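Bolster keeps sliding off the sofa and taking the throw with it

I have a mustard-orange sofa with a long charcoal bolster on top of a striped cover, and the bolster migrates. I straighten it at night and by morning it is heading for the floor.
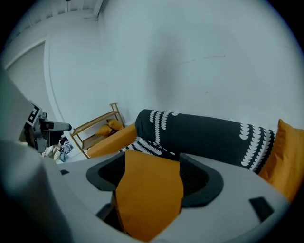

The bolster, briefly where I want it. Spare cushions on the shelf behind.

The cover is black and white with wavy bands, bought in July, and it bunches up whenever somebody sits down. The bolster is 45 inches long and I paid 40 dollars for it, so throwing it out would hurt a little. I would rather not sew anything. Ideas?
Posted by Wovinholm, November 24, 2024

Kovside
Get rid of the bolster.

Sorin Dervishi
Fix the cover first, the bolster is only going along for the ride. Pull the cover flat and push the spare fabric down into the gap at the back of the seat. Then roll up a magazine or a piece of foam pipe insulation and jam it in on top of the fabric – as deep as your hand will go. Mine has held through a dog and two teenagers.

For the bolster, cut a strip of the rubbery mesh they sell for under rugs and lay it underneath, a bit narrower than the bolster so it stays out of sight. Wash the mesh first if it smells like a tire. Check that it doesn't mark the fabric, too. I left a cheap one on a pale chair all summer and it printed a very neat grid.

plumau_200
Pipe insulation works, pool noodle is cheaper. Also the two yellow cushions on the shelf would look better on the sofa, but I suppose then you'd have three things sliding off it.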